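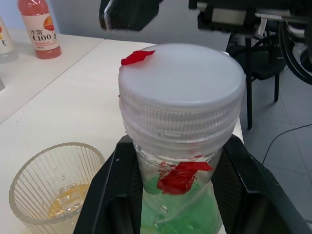 Burora finger kit, second look

Jul 27, 2023

Print | E-mail

I have had the Burora finger kit on the arm since February, so the numbers below are no longer first impressions. The kit is two black fingers, a mounting plate, 12 screws and a wrist camera bracket. Swapping it in took 68 minutes, most of it spent on the cable.

Round, clear containers are the reason I bought it. A plastic jar with a wide screw lid is a fair test: smooth wall, liquid inside, and a lid wider than a lot of grippers like. The fingers hold it upright if you close on the wall and stay off the lid. Force setting 3 is enough. At 6 a thin jar starts to deform.

Depth is weaker. Clear walls still confuse the camera, and a ribbed drinking glass is worse than a jar. I ended up setting grasp height by hand. Rainer Harms at Lokellow suggested a fixed offset per container type - tedious, but it works.

The manual is poor. Torque values are given for the plate and omitted for the fingers. Support answered in 6 days.

I would buy it again at the same price. The Tillora set is next, once the adapter arrives.

Print this post | E-mail this post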